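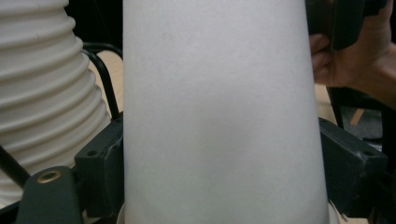

Hand-held gripper at the white cone, hose on the left, operator's hand on the handle.

April 17, 2023
Notebook of the Nam bench, handling rules, second reading

I spent the morning with the draft of the handling rules for the hand-held grippers, and I write my notes before I forget the arguments. Sang-wook read the same draft on the weekend and put his remarks in the margin of the shared copy. Where I quote him it is from there. Faustino has not read it yet, so Faustino, if you open this notebook first, please begin with the part about the hose.

The old rules were from January and they were written when we had one gripper and two people. They are mostly about the battery and the storage card. They say almost nothing about the objects, and very little about where the hand should be. I keep the battery part without any change. The rest I rewrote.

Rule 1, the hand. The holding hand stays on the handle from the start of the recording to the end. The other hand stays out of the work area. In the January text it was written "keep hands clear", and every person understood this differently. One of us thought it is a safety rule, another thought it is a rule for a clean view. It is both, and I now say so in the text. The jaws of the hand-held are not strong, but the trigger linkage can pinch a finger, and I have had this once myself. Also, a second hand that steadies the object makes a recording which a robot arm can not repeat, so the recording is lost for training even if it looks good.

Sang-wook asks what to do when the object begins to fall. My answer: let it fall. If it is something that breaks, it should not be on the list. He wrote "agreed, but write it in the rules, people catch things by instinct". I added one sentence.

Rule 2, approach to tapered objects. For a straight box the jaws can close at any height and the result is similar. For a cone it is different, and this took most of my morning. Flat jaws touch a cone on a small area, and when you press more, the cone wants to go out of the jaws toward its narrow end. The draft says now:

– come with the jaws open and bring both sides next to the cone before closing
– keep the axis of the gripper in line with the axis of the cone as well as you can judge by eye
– close slowly, stop at first resistance, wait, then lift
– do not correct the angle while the jaws are closed. Open, correct, close again, and keep the whole thing in one recording

The last line is a change. Before, we stopped and threw away a recording with a second attempt. Sang-wook argues that the corrections are useful and I am convinced now, on the condition that they are marked. The mark is a field in Ideven called "retry". If the field stays empty it means no retry, it does not mean "I did not look". I want this to be very clear, for it was exactly the problem with the Brollance set.

About the Brollance set, so that it is written in one place. It has 2,255 recordings. I opened 60 of them, chosen by the script and not by me, and compared the retry field with what I could see. In 5 the field was empty and there was a clear second attempt. I do not think it is a disaster but it is more than I would like, and we can not say to Jiletden that the field is reliable if we did not check it. My proposal is that we check the whole set again only for the tapered objects, where retries are common, and leave the boxes as they are. To be decided with Faustino.

Rule 3, the hose and other soft things near the object. The ribbed hose is a difficult neighbour. It bends when you touch it and it comes back slowly, so if the gripper pushes it at the beginning of a recording, it may still be moving when the jaws arrive to the object. I would like the rule to be simple: either the hose is part of the task, and then it is named in the task line, or it is a neighbour, and then the gripper should not push it. "Neighbour" is my word, maybe there is a better English one. Touching lightly is permitted. Pushing is not.

How to know the difference between touching and pushing? I tried to write a definition with a distance and deleted it. Nobody can measure a distance with a gripper in the hand. For the moment the text says "if the hose changes its place, it is pushing". Faustino, you did the most recordings with hoses, please tell me if this is practical.

The black cable has the same rule as the hose, with one thing more: never close the jaws over a cable, also when it is not connected. I do not want that people must think about which cable is live and which is not.

Rule 4, check before the first recording of the day. Shorter than before:

Both finger mounts tight, try by hand, no tool.
Trigger returns by itself when released.
Camera glass wiped with the grey cloth, not with a sleeve.
One test recording, opened and looked at, then deleted.
Name of the person and name of the gripper entered in Ideven.

I removed the line about screw torque. Sang-wook asked who has ever done it and the answer was no one in the room. A rule which is not followed makes the other rules weaker, so I prefer the check by hand, done every day. If a mount is loose, the gripper goes on the shelf with a red tag and we use the other one. Please do not tighten it in the middle of a session and continue, because then one half of the session has a different jaw position from the other half and we will not see it in the data.

Rule 5, how we write the task line. Say the object, what is done, and the neighbours, in this order. "Cone, lift, hose on left" is enough. Colours only if there are two similar objects. Do not write "successful" in the task line. Success has its own field, and it is filled after looking at the recording, at the desk, by a person who did not hold the gripper. This last part costs time and I expect complaints. With 2 people on the bench it is possible if they change places after each object.

Open points:

Left-handed operators. All rules are written as if the handle is in the right hand. I have to read everything again with this in mind.

Pale objects. White cone and white hose next to each other give little contrast, and I am not sure if we should permit it, ask for it, or only note it. Sang-wook says to note it. I lean to the same but did not write a rule.

Jiletden asked for our rules in one page. It is now almost three. I will cut the explanations for their copy and keep them in ours.

Faustino to comment until Thursday, then I make the clean version and the January text goes to the archive folder.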